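About Saltness

September 13, 2018
By the Saltness workshop staff

Saltness prepares and maintains object sets for tabletop work. A set is a group of ordinary household and office items, chosen to be handled over and over on a flat surface, together with the paperwork that says what each item is and how it should be stored. We began with 14 sets. The current catalog lists 90, built from a stock of 2,464 individual pieces.

Our customers are teachers, occupational trainers, product testers and laboratories. They use the sets in different ways, but their requirements overlap. Items must be easy to tell apart, must stand or lie in a stable position, and must be replaceable with an equivalent piece when they wear out. Most of our work consists of meeting those requirements and writing down how we did it.

What goes into a set

A standard desk set combines upright items with flat ones. Upright items include bottles, cups and boxes. Flat items include boards, erasers and small blocks. We keep the two groups in separate trays during packing, since a full bottle dropped on a writing board will mark the surface.

Color is specified by general name only: light blue, pale pink, dark green. We do not match to a printed color standard. Dye lots change between production runs, and a close match has been adequate for every order so far. Where a customer needs two pieces of the same shade, we take both from one carton and note it on the packing sheet.

Writing boards are supplied white and rectangular. The marker is checked for a firm cap before packing. Erasers are wiped down and inspected for crumbling at the corners. A worn eraser leaves particles that collect in the slots of boxes and are slow to remove.

How a layout is arranged

The usual desk layout puts taller items along the back and the board toward the front, with loose pieces on either side of it. The front half stays low, so a tall item does not have to be reached over to get to a short one. A cup with a utensil in it needs more clearance than the cup alone. The handle leans out past the rim, and the neighboring item should be placed with that in mind. 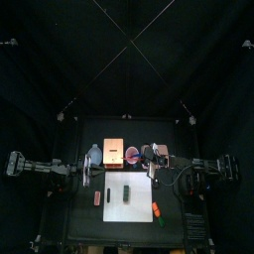 Black is our preferred surface for layouts with light or brightly colored pieces. A pink cup or a tan wooden box reads clearly against it, and so does the edge of a white board. Dark pieces are harder. A black marker or a dark green block is best placed on the board itself, where the contrast is reversed. We recommend draping the sides of the work area as well when the room has windows, as daylight changes the appearance of translucent plastic over the course of an afternoon.

Small pieces may be placed freely, including close together. Our layout cards give a region for each item and leave the exact position to the user. Earlier cards specified positions to the nearest half inch. Customers found these tedious to follow, and we withdrew them in May.

Cleaning and replacement

Returned sets are unpacked, sorted by material and cleaned. Plastic bottles and cups are washed in warm water with a mild detergent and dried upside down on a rack. Wooden boxes are wiped with a damp cloth and never soaked. Boards are cleaned with the fluid recommended for their coating, then rubbed dry.

Last year we replaced 642 pieces. Markers made up the largest share, followed by erasers. Bottles rarely need replacing, although caps go missing, and we hold spare white caps for that purpose. Pieces that are scratched but sound are moved to practice sets, which are sold at a lower price and labeled as such.

Packing is done in Vinbridge trays with a fixed insert – one cavity per item. The insert serves as the inventory check. The packer also initials the sheet and records any substitution.

Related services

The Atow range is a smaller line for narrow desks. It uses the same cleaning and labeling procedure but omits the large board. Custom sets are quoted separately and require a written item list. Bulk orders and returns are handled by Ó Dubhghaill, our distribution partner, and their reference should be quoted on all return cartons.

Replacement pieces can be ordered singly. Please give the set number and the item line from the packing sheet.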